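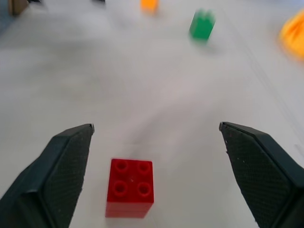

The toy bricks can wait a while yet

Meenakshi Salian
June 23, 2025

Every few months someone asks me if a robot can tidy the kids' playroom. My answer is still no, or not at a price you'd pay.

Picking up a brick is the easy part. Two textured fingers will close on a red one with four studs on a white table well enough, given good light and a bit of space on either side. Put the same brick under the couch, in with the odd socks and half a puzzle, and it's a different job.

I run the packing benches at Grulton, where we sort returned toy sets. In March we trialled an arm from Plerkton with software by Tinurano. We gave it 3,675 loose pieces over the month. A new casual on her second shift got through 72 in the time it took the arm to do 39, and she answered the phone as well.

I don't think the arm was a waste of money. It worked through smoko and it never got a sore back. For one dull task on one clear bench, I'd have it again. Shen, our other supplier, reckons the next model will handle mixed tubs, and it might.

A house has no clear bench, though. The floor changes every hour and half of what's on it belongs somewhere only the family knows. Until a machine can learn that without an engineer standing beside it, I'd spend the money on more tubs with lids and get the kids to do it before tea.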